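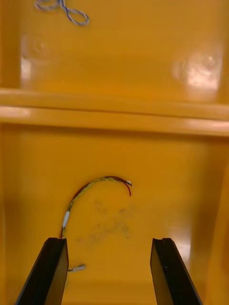

Can a robot take over the wiring bench yet?

Parts of it, on a good day, with a person close by. The rest is still hand work and will be for a while.

Home | Opinion | Shop Floor | Letters | Subscribe

I spent 20 years around small assembly shops before I started writing about them, and the question comes up at every one. Owners ask it because they can't hire. The people on the bench ask it for other reasons.

My answer starts with wire. A circuit board is stiff and comes out of the bin the same shape it went in. A harness doesn't. Pick it up at the label and the loose ends go wherever they like, and if two harnesses share a bin they get into each other.

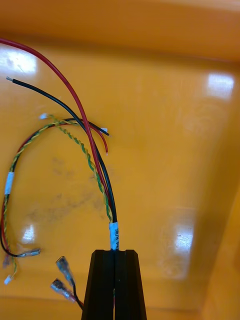
Gripped just below the label tape, with the leads spread across the tray.

Bouchra Filali ran the harness bench at Bekotis for years and trained most of the people on it. She says a new hire can sort a tangle on the first morning and needs a week to get fast. The last machine she was shown could lift a harness most of the time - then it had to find the plug, turn it the right way up and push it into a socket.

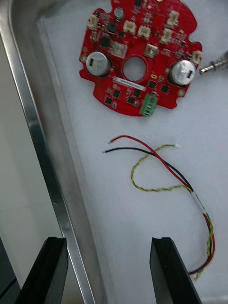 What the sales sheet leaves out

Alemneh quoted her shop 43 seconds per board. That covered picking and placing, with a fresh tray already set out. It left out the harness that lands upside down and the person who walks over to fix it. I would like every vendor to print that second number. I don't think a slow robot is a bad robot, but a buyer should know how many times a shift somebody has to step in.

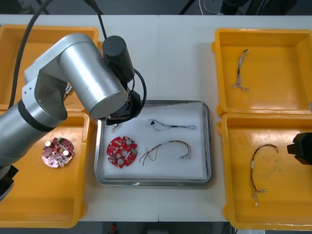
Luvden Trade Review - Issue 492 - Page 4

Asmaa Belkadi, who buys equipment for Bollilora, disagrees with me. She thinks two arms working over one tray will close most of the gap, one holding the board and one bringing the wire. She may be right. People use two hands for this job too. I would still keep the bench staffed through January and beyond, and I would ask the people on it before signing anything.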